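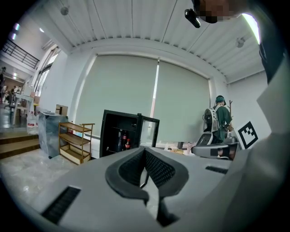 Opening a screw cap is a small job that most people do several times a day and could not describe if you paid them. We couldn't pay them, so we asked nicely. Our project looked at ridges: the little raised lines on caps, lids and knobs that are supposed to help your fingers hold on. Once you start looking for ridges and grooves you can't stop, and they are not all meant for fingers. The parallel grooves of a black vent set in light gray plastic look a lot like a grip surface, and they are for air. Telling the two apart by eye was the first thing our group argued about, and it took up more of May than we would like on the record.

What we wanted to find out

The course handout asked for "a question about an everyday object that can be answered with everyday means." Our first question was whether ridges help at all. The library answered that one in an afternoon (mostly yes), which was annoying. So we changed it to something narrower: do people think they can tell which cap will be easy to open, just by looking at it, and are they right?

How we did it

We printed 1,000 flyers inviting people from Trelent, the town and the college both, to fill in a short form and come by the Prendis building to open some bottles. We got 35 forms back. Several were from people who wanted to know if the bottles were free. They were not included in the test, but they were included in the 35, and our instructor has already spoken to us about that.

In the end 6 people sat down for the full session. Each one was shown a row of closed containers and ranked them from easiest to hardest without touching anything. Then they opened them in an order drawn from a hat and ranked them again. The containers were water bottles (two kinds, including the Misar one with the very flat cap), a pickle jar, a tube of glue, a vitamin bottle and small soft drinks. Hands were dried with a paper towel between tries. We had planned a second round with hand lotion, but the lotion got on the forms.

We did not own a torque meter. The Cheng workshop has one and was willing to lend it out in exchange for a safety course longer than our project. We used the rankings instead, plus a line on the form for comments, which turned out to be the best part.

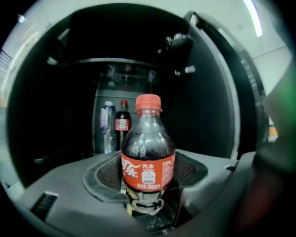

A 300 ml Coca-Cola bottle with a ribbed screw cap.

Results

People were confident and often wrong. The pickle jar was ranked hardest before opening by nearly everybody, and then it gave up without a fight. Its lid was wide, and a wide lid gives the hand more leverage. We knew that from the library and our testers did not, so for a few minutes we felt like scientists.

The flat Misar cap went the other way. It looked easy, and two testers rated it the friendliest thing on the table. After opening it they moved it to the bottom of the list, and one wrote "rude" in the comment space. The ridges on it are fine and shallow, and the cap is so low that there is hardly anything to pinch.

Small soda bottles landed in the middle both times and drew no comments at all. We think that is a kind of success for whoever designs them, though it made for a dull paragraph in our first draft.

The glue was never opened. We have treated it as missing data.

What went wrong

Six testers is not a crowd. They were also all students, so we learned nothing about the people who have real trouble with caps: anyone with arthritis, a cast, or a toddler on one arm. One long study we read had 2,003 people in it, and we spent some time being jealous. Ranking is also a blunt tool - it tells you which cap is harder but not by how much, and a tester in a bad mood ranks everything low.

We also never separated ridge depth from cap height. The flat cap had both problems at once, and we can't say which one made it rude.

If we did it again

We would use one bottle with different caps, take the safety course early, and visit the senior center in town with the consent forms filled in properly. We would print fewer flyers. There are still plenty left, and they are blank on the back if another group wants them.

Handed in Oct 24, 2025, with the forms in a separate envelope. Some of them are sticky.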